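11/24/22
Gripper swap, paddle fingers vs. the old Dretovo pair

Finally got the beige paddle fingers on this morning, after Felicidad found the right screws in the drawer I'd already searched twice. The Dretovo fingers are in the bag with the blue label if anyone wants to put them back. Please don't lose the spacers, we haven't got any more and Korkbridge take ages to send them.

Started with the force limit at 39, same as we ran the Dretovos, and worked through the usual bits: sponge, mug, tape, cans. The sponge was a doddle. The mug was fine by the handle and a bit hopeless by the body (it swivels, and then the arm carries on as if it hadn't). Cans standing up are lovely with these fingers, much better than before! There's enough flat on the paddle that I can be a bit sloppy coming in from the side and it still closes square. With the old ones I had to line up properly or the can went skating off.

Cans on their sides are another story, and that's where most of the day went. Coming in from above with one finger either side works if the wrist is turned right across the can. If I'm coming in along it, towards the end, the lower finger gets to the table before the pair has anything to hold. I bumped the tabletop three times before I slowed the last bit of the approach down. Jomar reckons I should tilt the wrist and let the lower finger go in first. Had a go at that after lunch on the two drinks cans, the red one further back and the silver one nearer me.
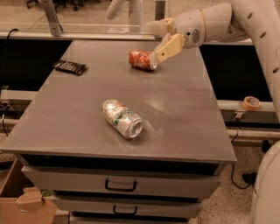
Do the paddle fingers need a different force limit from the Dretovo ones?

A slightly higher one, going by today. At 39 a can on its side rolled in the grip on the lift, and at 41 it stayed put and I couldn't find a dent in it afterwards. I've left the config at 41 for now. Anything softer than a drinks can (paper cups, the yoghurt pots) hasn't been tried at that setting, so turn it down first if you're doing those.

Back to the tilt. It's a good idea and it mostly works, but the reach gets awkward towards the back of the table. The elbow wants to come up and the Cavireo controller gets grumpy and drops to its slow mode, which you then have to clear by hand. I got round it by shifting the start pose a bit to the right. That's saved as galang_side_b, next to the plain galang_side one, and if you use the Galang script it'll load the old pose unless you tell it otherwise. I forgot this myself and spent a good twenty minutes swearing at the wrong thing.

Timing: the close command is set to 600 ms, and that feels about right with the paddles. I tried making it quicker and the upper finger arrives a touch before the lower one, enough to nudge a can away. Might be the linkage, might be me not having done the screws up evenly. Felicidad's going to have a look with the cover off.

One more thing, the log. Today's run is under 2333, and the notes field says "paddle A" for everything, including the first few sponge picks where I still had the Dretovo fingers on. Sorry! Ignore those or relabel them, I'll do it if I get a minute.

Things I'd still like to try:
Thin rubber on the inside of the fingers, Jomar has a sheet of it somewhere.
The same can picks with the left arm, using the other start pose mirrored.
Full cans. All the lifting so far has been with empties and I'm curious what happens with some weight in there.
Seeing if the lower finger tip marks the tabletop. I had a feel round after the bumps and it seemed all right.

Fingers are staying on overnight. If you need the Dretovos back first thing, the Allen key is in my mug, and the torque for the screws is written on the inside of the bag.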